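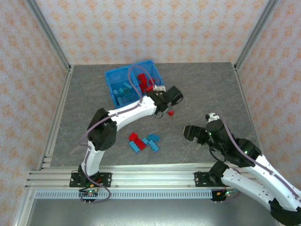
Home | Our Work | Reports | Grants | Contact

Bridness Oral History Project
Second progress report to the Grimshaw Fund
November 5, 2021

Dear Hamish Baxter,

You asked for a short report this time, and having reread the last one I can see why.

We have recorded 38 interviews since May, mostly with people who worked at the Rakow mill or were married to someone who did. The target for the year was lower, but we set it when we expected people to need persuading. They did not. One retired loom fitter arrived with his own list of questions, which were better than ours, and we have quietly adopted them.

Transcription is slower. Of the 38, only 11 are typed up and checked. The Hosex software we budgeted for copes well with newsreaders and badly with Bridness. It rendered "the carding shed" as "the cardinal said" throughout one interview, giving the whole thing an ecclesiastical flavour the speaker would not have enjoyed. Obsa Teshome now types from scratch and uses the software only for time markers. I would not renew the licence.

Money. We have spent £3447 on recording, travel and the room at the chapel. Travel is over, as several of the best talkers turned out to have retired to the coast. The room is under, the chapel having forgotten to bill us for the summer. I have reminded them, with some regret.

Consent forms. Two families have asked for changes after hearing the recordings, both over the same argument in the canteen, which each side remembers winning. We have agreed to close those passages for nine years. Please treat this as confidential — it's a small town, and the canteen is still a live subject.

The schools pack is late. We promised a draft by the end of summer and have a contents page and a good map. The teacher who was helping us has changed jobs, and her replacement would like fewer dates and more smells. Obsa thinks this is fair and is going back through the recordings for machine oil, wet wool and chip fat.

Before the next report we mean to finish up to 9 more transcripts, get the pack to a state where a class can try it, and settle where the recordings will live. The county archive will take them if we supply a proper catalogue. We have a spreadsheet. It has colours in it, but I am told a catalogue is something else.

One request: may we move what's left in the software line over to travel? It would cover the remaining coast visits, which would be better done before the winter.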